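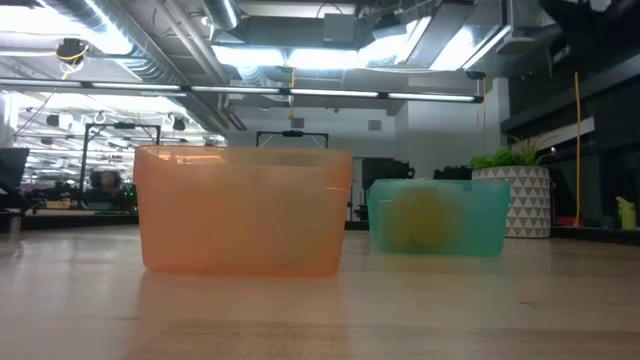
Trulenach sorting trial, progress report for January
To: Hannelore Sperling
From: Lieselotte Kuhlmann

You asked whether the trial is on track. On paper, yes. The two arms Skoro supplied handled 3143 items this month, up from 2820 in December, and I expect that is the number that will get passed around.

I would go slowly with it. Every one of those items came off a bench we had laid out for the arms, bins placed by hand, one size of part. The mixed totes, which are most of what the floor deals with, have not been tried. Skoro says they are next. They said so in the last report too.

As for the staff: the plan promised to free up four sorters for inspection work. So far one has moved. The other three spend their shifts clearing stops and putting bins back where the software expects them, and none of that appears in their job descriptions or their pay grade. Two of them told me the work is more tiring than sorting was — more waiting, then more rushing. Sore wrists are down, and I do count that as a gain.

Spending is within budget, apart from some 6 hours a week of overtime that was never planned for.

I don't support adding the second bench yet. Before the next payment I'd like to see a full week on mixed totes, with stops logged by the sorters themselves, and a written answer from Skoro on who pays for retraining.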